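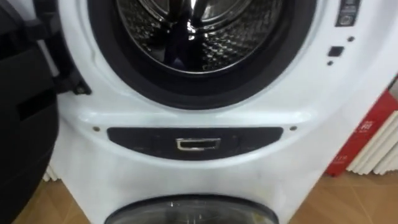
Hinweise zur Benutzung und Pflege der Frontlader-Waschmaschinen

Die folgenden Hinweise richten sich an alle Bewohnerinnen und Bewohner des Wohnheims Sulstead. Sie ersetzen die bisherigen Aushänge in der Waschküche. Stand: 17/03/2021.

Vor dem Waschen

Alle Taschen sind vollständig zu leeren. Münzen, Haarklammern und Papiertaschentücher gelangen sonst in die Gummidichtung oder in die Ablaufpumpe. Reißverschlüsse werden geschlossen, bedruckte Kleidungsstücke auf links gedreht. Kleinteile wie Socken gehören in ein Wäschenetz.

Vor dem Beladen ist die Trommel von Hand zu drehen und auf zurückgelassene Wäschestücke zu prüfen. Fundstücke werden in das Regal neben der Tür gelegt und dort bis zum Monatsende aufbewahrt.

Sortieren nach Farben

Dunkle Textilien werden getrennt von weißen und kräftig farbigen Stücken gewaschen. Dies gilt besonders für neue schwarze Kleidung, die bei den ersten Wäschen Farbe abgeben kann. Leuchtend gelbe oder rote Tücher sind beim ersten Mal einzeln zu waschen. Wer unsicher ist, prüft die Farbechtheit an einer verdeckten Stelle mit einem angefeuchteten weißen Tuch.

Beladen und Entladen

Die Wäsche wird locker und Stück für Stück eingelegt. Zwischen der Oberkante der Füllung und der Trommelwand soll eine Handbreit Platz bleiben. Große Teile wie Bettbezüge werden mit kleineren gemischt, damit sich die Last beim Schleudern verteilt. Vor dem Schließen der Tür ist darauf zu achten, dass kein Stoff über dem unteren Rand der Öffnung hängt. Eingeklemmte Textilien beschädigen die Dichtung und führen zu Undichtigkeiten.

Nach Programmende ist die Maschine zügig zu entladen. Auch die Falte der Dichtung wird dabei auf kleine Wäschestücke kontrolliert.

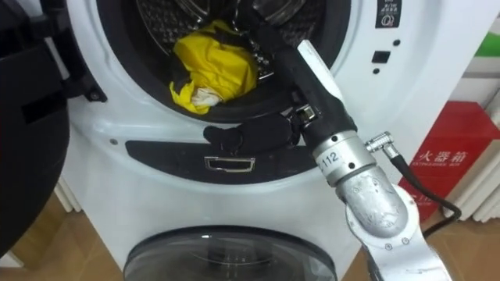
Reinigung der Dichtung und des Gehäuses

Die Gummidichtung wird nach dem letzten Waschgang des Tages mit einem weichen Tuch trocken gewischt. Flusen und Haare sind aus der Falte zu entfernen. Die Tür bleibt anschließend einen Spalt offen. Flecken auf der Front lassen sich mit lauwarmem Wasser und etwas Spülmittel beseitigen; Scheuermilch ist nicht zulässig.

Einmal im Monat führt die Hausverwaltung einen Leerlauf bei 60 Grad durch. Die nächste gründliche Wartung ist für Juli vorgesehen.

Störungen

Defekte sind Frau Toshiko Ichikawa, Hausverwaltung, Zimmer 249, zu melden. Eigene Reparaturversuche sind zu unterlassen.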